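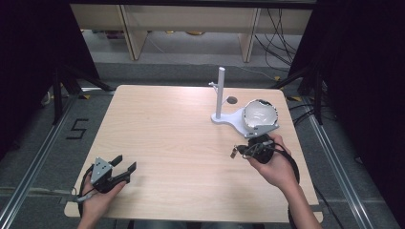

Section 3. Start-of-shift check, hand-held gripper pair. Do the whole thing before the first take, not after. Most of the trouble we get at Rulell is cable trouble, so cables come first: one loops off the left gripper past the edge of the table, and the right one is tangled up with a small metal connector dangling off its side. Any connector hanging like that, stop and find where it goes before you power up.

Applies to station 5 and the Lestby stations. Written by Loan Lương, questions to her. Last changed May 4, 2021.

Before you start
Hub power OFF. Both grippers in hand or flat on the table. Never hang them by the cable.

3.1 Cables
1. Hold the right gripper up at chest level, let the cable drop. Turn the gripper, not the cable, until the twists come out.
2. Trace it by hand from the gripper to the hub. Feel for flat spots and nicks.
3. Same on the left.
4. Seat every connector. Push till it stops, then a light tug. Comes out = bad latch, swap the cable.
5. Leave enough slack to reach the far corners of the table. Too much and it catches on the stand.

CAUTION: don't pull a knot tight to see where it goes. That is how we lost the November set.

3.2 Top plate (the triangular one with the holes)
1. Wiggle it. Should not move at all.
2. If it moves, snug the screws a little at a time, going round. Do not crank one all the way down first.
3. Re-run calibration after ANY screw is touched. Yes, even one.

3.3 Fingers
1. Open all the way, close all the way, 15 times each side.
2. Watch the tips meet. Tips crossing or a gap on one side, go to section 7.
3. Wipe the fingers with a dry cloth. No alcohol, it gets into the pads.

Note: gritty feel on closing is usualy lint in the hinge. Blow it out, try again.

3.4 Stand and bowl
1. Base flat on the table, post upright. Rock it gently.
2. Check the bracket at the front of the bowl. Bowl should not spin.
3. Keep grippers clear of the side arm when reaching over. It bends easy.

3.5 Power up
1. Hub ON. Wait for both channels in Dranuvier.
2. Squeeze left, then right. If the wrong side moves on screen the plugs are swaped. Power off, swap, start 3.5 again.
3. Readout at full open should be 1000 on both sides. If not, re-zero.
4. Log it. Initials, station, anything you changed.

CAUTION: never plug or unplug at the gripper end with the hub on.

Spare cables and screws: Vũ cabinet, top drawer. Took the last one? Write it on the sheet.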